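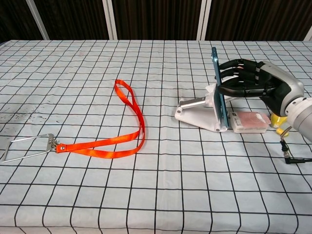
CARGATE, 4 April 2023

Tips > Desk and Worktable > Small Items

By the Clistoline household desk

A lanyard and a phone are two things that tend to spend the day on the worktable, and both are easier to live with when each has its own side. Keep the strap on the left and the phone stand on the right, or swap them if you are left-handed.

Lay a flat, satin-like strap down in one open loop. Wound tightly around its clasp, it takes a set and will hang crooked. To get a crease out, cover the strap with a dry cotton cloth and press on the lowest iron setting for 5 seconds at a time. Keep the iron well away from the rivet and swivel clasp.

Wash the strap by hand in cool water with a drop of dish soap. Roll it in a towel and let it dry flat for at least 30 minutes before you check it. Thick straps take longer. Wipe metal parts with a dry cloth.

Stand the phone upright and press it gently from the back. If the stand tips, move the phone so its weight sits over the base. Dust under the base can make it slide, so wipe that too.

A grid-printed table cloth helps with lining things up, but it shows every smudge. Shake it outside first, then dab marks with a damp sponge, working from the edge of the mark inward. Smooth wrinkles by hand toward the nearest side of the table. Ours goes in the wash again in June.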